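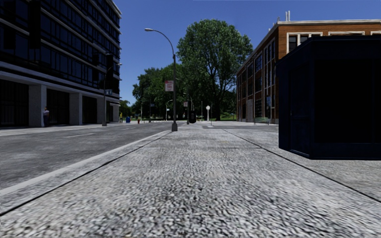 Figure 3. Forward camera view from the simulated sidewalk, with paving joints, street poles and a kiosk at the right.

4.2 Sidewalk perception and local planning

The local planner takes its input from a single forward camera and the wheel odometry. Each image is passed through a segmentation network that assigns one of 11 classes to every pixel, and the result is projected onto a ground-plane grid fixed to the robot. The grid is the only product of perception that the planner reads. We kept this interface narrow so that the segmentation network could be swapped without retuning the cost terms, and so that the same planner binary could run against the simulator and against recorded logs.

Figure 3 gives a typical view in the Vallness map. Walkable surface takes up most of the lower part of the image, and its texture is coarse near the camera and smooth farther away. This change in texture matters for training. An early version of the network, trained on crops of fixed size, learned to treat the speckled near field and the smooth far field as separate materials, and it placed a class boundary between them that had no match in the map. Training on full images with random scaling removed the boundary in all six test routes.

Dark joints in the paving caused a second kind of error. Two of them run toward each other in Figure 3, and a thin dark line of this type has much the same local appearance as the shadow edge below a curb. Where the network labelled a joint as curb, the grid received a row of cells at lethal cost and the planner stopped in front of open pavement. The darker rectangular patch farther along the walkway was prone to the same treatment. We handle both cases in the grid update and leave the network output unchanged. A curb cell is accepted only if the surface classes on its two sides differ, for example sidewalk on one side and road on the other. A joint has sidewalk on both sides and is dropped.

The rule is applied after projection, in grid coordinates, over a window of three cells on each side. It fails where a curb separates two sidewalk surfaces at different heights. The Vallness map has no such curb. The Imdale map has one, at a loading area, and we mark it by hand in the static layer.

4.2.1 Poles and other narrow obstacles

Poles, hydrants, clocks and bins are grouped into one class, street furniture. The class is uneven in size. In Figure 3 the nearest lamp post has a thick tapered base and is easily found, but the thin poles near the post clock cover very few pixels at the same image resolution. Projection makes this worse, as a small error in the image row of the pole base becomes a large error in range.

We therefore keep a separate track list for narrow obstacles. A detection opens a track with a range variance taken from the image row, and each later detection updates the track with a standard Kalman step in which the landmark is assumed static. A track is written to the grid once its range variance falls below a set threshold. Before that point it adds only a soft cost along the bearing line, which moves the path sideways early and avoids a late, sharp correction.

Large box-shaped objects such as the kiosk are handled differently. They often leave the side of the image as the robot comes up to them, at the moment when clearance is smallest. Occupied cells that leave the field of view are held at full cost until the robot has moved past them by one body length. Without this hold, the planner cut the corner of the kiosk.

4.2.2 Trajectory selection

The planner samples 514 arcs per cycle, scores each against the grid, and sends the lowest-cost arc to the Collet velocity controller. The score is a weighted sum of obstacle cost, distance to the route line, and change in curvature from the previous cycle. Pedestrians are inflated by a larger radius than street furniture, and a person standing on the far side of the road is ignored if every path to them crosses a confirmed curb.

Weights were tuned by Jomar Espiritu on 2,000 simulated runs in the Gusance environment, with the start pose and the lighting varied between runs. The curvature term proved the most sensitive. Set too low, it let the robot switch sides in front of a centred pole; set too high, it kept the robot on an arc that was no longer clear. The final values are listed in Table 2 and were not changed for the log replay tests in Section 5.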